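Comparing Hand-Held Grippers in Real Rooms
Course handout, unit 4: bathrooms

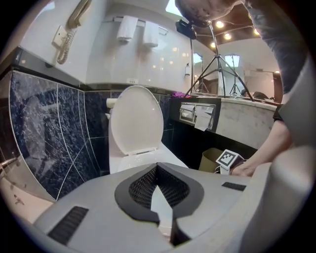

Before you start

Bring your notebook, a charged battery and the tip set you signed out in October. I'll assume you've done the tabletop exercises from the last unit, so I won't go over how to start a recording or how to check that the marker is being tracked. If your tracking check failed at the bench, fix it there first! A hotel-size bathroom is a miserable place to debug anything. You'll be standing half in the doorway with a laptop on your arm and somebody else waiting to get past.

This unit is all about comparing two tip designs on the same set of jobs. I've been using both for long enough to have opinions, and I'll share them further down, but please do your own runs before reading that far (I know, I know, half of you will skip ahead).

The two tips

The Endik tip is the soft one. It bends around whatever it touches and forgives you for coming in a bit crooked. The Quintela tip is stiffer and narrower at the end, so it gets into tight places and picks up thin things, but you do have to aim it. Both fit the same body and the same trigger, and swapping them takes a small screwdriver and some patience. Put the screws in a cup. I've spent more of my life than I'd like looking for those screws on tile floors.

Check the zero after every swap. Close the tips fully, look at the opening value on the controller, and if it isn't reading zero, run the calibration again. Last term one group collected a whole afternoon of closing data with the zero off, and we had to throw it out.

Why I like bathrooms for this

Benches are kind to grippers. The light is even, the objects sit in front of you, and you can walk around to the other side if the angle is bad. Bathrooms give you glossy walls, mirrors, white things on white things, and very little room for your elbows. You're reaching past a toilet to get at something beside the vanity, and the body of the tool is wide enough to hide half of what you want to see. In the view from the hand-held tool at the top of this handout, the gray body takes up most of the foreground, and the waste bin and the toilet are both partly hidden behind it. You learn quickly to come in with the tips leading and the wrist turned.

The mirror deserves its own paragraph. There's a tripod on the countertop in that same view, and the mirror behind it shows two reflected ones. A person sorts that out without thinking. A tracker that's hunting for matching features may not, and if your path suddenly jumps sideways, go look at what was in the glass at that moment. Lights are the other troublemaker. Bulbs and glossy walls together make bright spots that slide as you move, and those spots make terrible landmarks.

The jobs

Do them in this order with the first tip, then swap and do them all again. Each job gets 7 tries per tip.

1. Toilet lid. Start with it down, raise it until it rests against the wall, let go, back away. Don't let it slam.

2. Waste bin. Grip it by the rim, lift it clear of the floor, set it down a hand's width to the left.

3. Loose end of the toilet paper. Pinch the hanging sheet and pull until one more sheet is out. Tearing it counts as a miss.

4. Folded towel. Take it off the rail and lay it on the counter without unfolding it. You can fold it back up by hand between tries.

5. Small cloth. Pick it up off a ledge in whatever shape it landed.

Keep your free hand out of it while a try is running. If you have to steady the bin or catch the towel, write it down as assisted and carry on. Assisted tries stay in the set, they just get their own column.

What to write down

For each try I want the tip, the job, clean or missed or assisted, and a short note in plain words. "Slipped" doesn't tell me much. "Slipped off the rim when I tilted my wrist" tells me plenty. Also note the opening width at first contact, which the controller logs for you, and whether the marker dropped out at any point.

Name your runs with the site code first. The Dromstead rooms use D and the Draltumton rooms use T. Please don't invent your own letters, the script that sorts them is not smart.

My own results, for comparison

(Last chance to stop reading and go do your runs.)

I did a longer set of 100 tries per tip on the bin alone, and the Endik came out ahead by a fair bit. The rim is curved, I'm usually coming in at a slant, and the soft tip just settles onto it. With the Quintela I kept landing one side on the rim and the other in mid-air, and then the bin would swing.

On the toilet paper it flipped completely. The stiff tip pinches a single sheet very nicely. The soft one mushes it against the roll and I end up dragging the whole thing around, which is funny for the first few tries and less so later on. Towels were close. I'd give a slight edge to the soft tip for lifting and to the stiff one for letting go, and I'd love to see whether your runs agree.

The lid was mostly about me and hardly about the tip at all. If I got low enough, both worked. If I stayed standing and reached down, both skidded on the glossy surface. So watch your own posture before you blame the hardware!

All of our bathroom runs so far add up to 757, counting the ones from earlier groups, and yours will go into the same pile. That's why I fuss about the naming.

A few practical things

Put the tripod down first and leave it alone. If it gets bumped, stop, mark the run, and redo the tracking check.

Wear a sleeve that stays put. A cuff that slides down over your wrist gets in front of the marker sooner or later.

Wipe the tips between jobs. Lint from the towels builds up and changes the grip more than you'd expect.

To hand in

Your table of tries, the raw logs, and one page telling me which tip you'd take into a room you've never seen, with the tries that made up your mind. If the two of you in a pair disagree, write half a page each and leave the disagreement in. Upload everything to the unit 4 folder before the next lab, and bring the tip set back with all its screws.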